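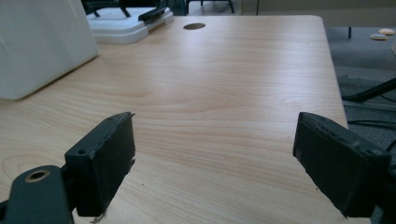

## Chapter 2: What a Price Remembers

In February, the town of Gronow raised the price of a bus ride by two cents, and 237 people wrote letters. The year before, the same town had spent a great deal more on a bridge, and the mail was light.

Economists find this puzzling. Bus riders don't. Zuweira Dramani, who opened most of the envelopes, noticed that the writers rarely complained about the money. They complained that the old fare had been a round number — and that they had gotten used to it.

This chapter is about reference prices: the figures we carry in our heads and hold against every new one. We begin with the Gronow letters, move on to bread in Misau, and return to the bridge in Section 2.4, by which time it will have gone over budget.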